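Hattar rolls out group calls with end-to-end encryption

2 min read

Hattar, the small messaging app from Clondine, finally has encrypted group calls, and they're a pleasure to use. The update is going out now on phones, with the desktop version promised for May.

Until this release, only one-on-one calls were locked down. Group calls now get the same treatment, for voice and video alike, and there's no setting to hunt for. Start a call from any group chat and a small padlock shows up next to the group's name. Tap it and you get a short code to compare with your friends. Lovely and simple!

Clondine tested the feature with 3,000 people over the winter and collected 1,004 bug reports along the way. The company says 882 of those are fixed, and it has posted the full list for anyone who wants to dig in – a nice touch that bigger apps could copy.

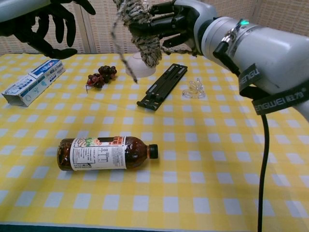

What about people on other apps?

This part is still missing. Hattar can trade text messages with Vamer and Cendton users, but calls stay inside Hattar for now. Vamer has said it is open to the idea. Cendton hasn't commented.

Old phones are covered, too. The update works on 318 Android models, including plenty that stopped getting system updates long ago, and call quality on our aging test phone was great even over a weak connection.

The update is free. If you don't see it yet, check your app store again in the evening – it's being released in batches.

We use cookies to remember your settings. Accept all | Manage choices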